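4.2 Offices and succession in the shared states

The third group of entries in the sample covers states in which two or more countries share a ruler while keeping separate laws. There are 43 such entries, written by 28 contributors to the Skivodness map game between its opening round and the September reset. Akinola and Spanos treat entries of this kind as a single type, but we found it more useful to divide them by how the contributor handles succession. In 13 entries the crown is elective and the method of election is set out. In the remainder it is either hereditary or left unexplained.

Where an election is described, contributors tend to give more space to procedure than to territory. The entry for the Twin Crowns of Boda is typical. It names the two chambers, says which of them votes first, and sets a term of mourning before the vote may be held. Its borders are given in one sentence. The entry for Cronin, written by a different contributor in the same round, follows the same order of headings and borrows the rule on mourning almost word for word. We take this as a sign that new contributors learned the form by copying their neighbours, a point also made by Lazaridis in her study of the Flirell boards.

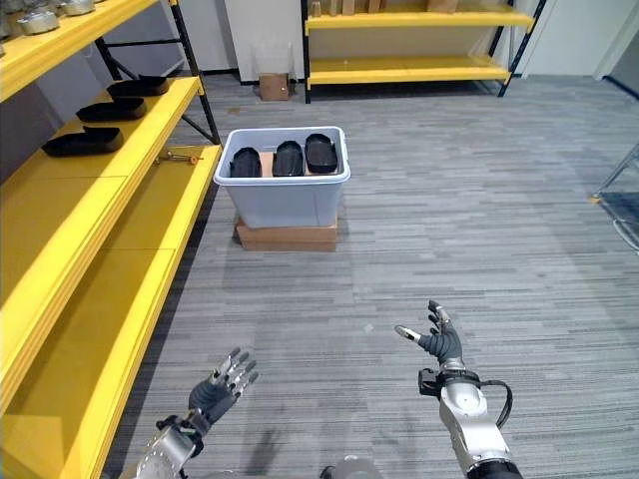

Copying of this sort did not go unchallenged. The discussion pages attached to the Boda entry hold 749 comments, and a large share of them concern whether a rule used by one state could be claimed by another. Older players argued that a shared rule implied a shared history, and that the Cronin contributor should therefore accept a past union with Boda. The Cronin contributor refused, and the moderators let both entries stand. Later entries often carry a short note saying where a rule came from, which we have coded as attribution (see Figure 3).

Figure 3. Attribution notes in entries on shared states, by round of play.

The hereditary cases are shorter and show less borrowing. Most give a family name, a capital and a list of neighbours, in that order. Offices below the crown are rarely mentioned. When they are, it is usually because the contributor needed someone to sign a treaty. Stergiou and Dai report a similar pattern in their own material and suggest that offices are invented at the point of use. Our reading of the Skivodness entries agrees with theirs, except in the case of the chancellor, who appears in entries that contain no treaty at all. We return to the chancellor in section 4.3.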